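Guides > Hisska > Kitchen scale setup
July
By Costel Vasiliu
Search this guide

I set mine up on a Tuesday night, so bear with me! Step 1: put in the 2 batteries and wait for the beep.

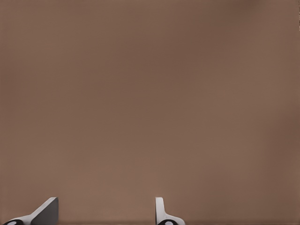
CALIBRATION

2. Press Tare until it reads 0, then set the 400 g weight in the middle.
3. Wait 30 seconds (I always want to poke it – don't).

Caution: keep the Hisska off a folded towel.

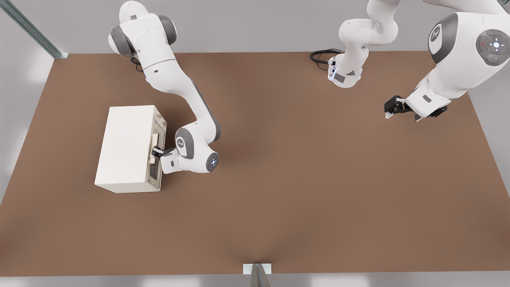
What if the display flashes?
Take the weight off, press Tare again and start over from step 2.

4. Hold Unit to switch from grams to ounces. Mine came set to grams and I left it there.
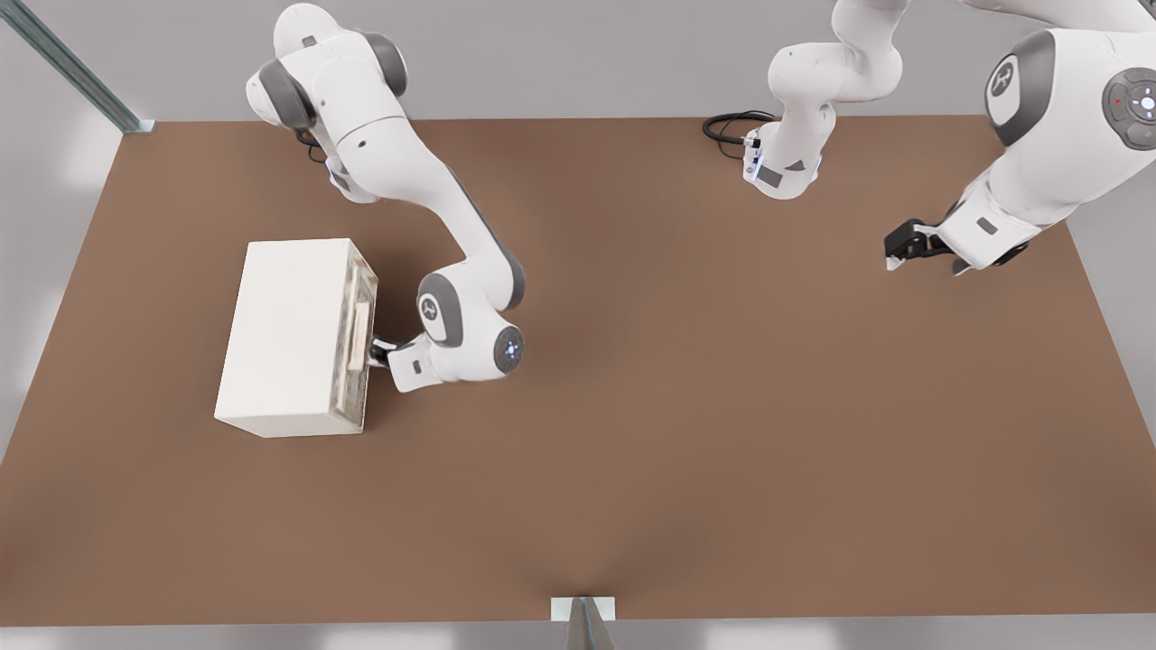

Fraser Haldane wrote in that his flashed until he moved it away from the microwave, and then it settled at step 3.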